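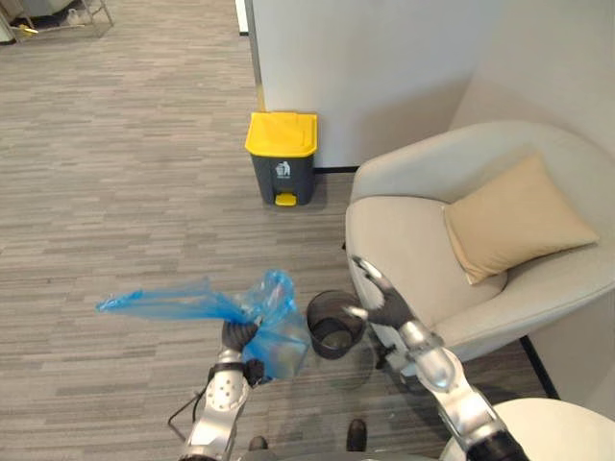
Salamatu Quansah asks why you'd bother with a planner at all for this, when an end-to-end policy could take the pixels and just drive the arms. Fair! I went back and forth on it for most of May, so have a thread.

Home | Explore | Notifications | Lists | Profile

1/ What we run is a hybrid. A learned policy does the hands. A small task planner we call Prirkow sits on top and decides which skill goes next: pinch the bag by the neck, open it, get it over the rim, fold the edge down. Four skills, all boring on paper, all wonderful when they chain.

2/ The reason I love the split is debugging. When a run goes wrong with one big network you get a shrug. With Prirkow I get a line in the log saying "open_bag ended, opening not found" and I know which file to open before my coffee's done.

3/ Perception is where the fun is (and the pain). Thin translucent plastic is awful for depth. The depth map sees the bag, then the carpet through the bag, then nothing. So we quit asking for a clean surface and track a mask in color, plus a rough guess of where the neck is in the hand.

4/ Mesh baskets are nearly as rude! Half the depth points go straight through the side. We fit a tapered cylinder to whatever comes back and trust the rim more than the walls. Big jump in stability from that one change, and it's maybe 30 lines of code.

5/ Control side: the policy outputs short chunks of motion and a whole-body controller smooths them at 300 Hz. The free arm used to drift while the other one worked, which made me nervous near furniture. It now gets its own cost term for keeping clear of anything in the map. Still tuning the weight. Too high and the arm goes stiff and weird.

6/ Tooling shout-out: Drernex, our replay viewer. Scrub a run, see camera, mask, planner state and joint torques on one timeline. I rewrote the sync code 7 times and I'd do it again, I'm in that thing all day.

Share | Print this thread | E-mail this thread

7/ Back to Salamatu's question. I do think the planner gets thinner over time. Arnardóttir (our retraining pipeline) already lets us merge neighboring skills, and pinch + open as a single skill looks promising in sim. Hardware is next.

8/ Open problem if anyone wants to chew on it: how do you tell which layer of a crumpled bag is the outside? We're using a wiggle-and-look trick and it's slow. Replies open, papers welcome, wild guesses very welcome.

12 replies | 41 shares | 186 likes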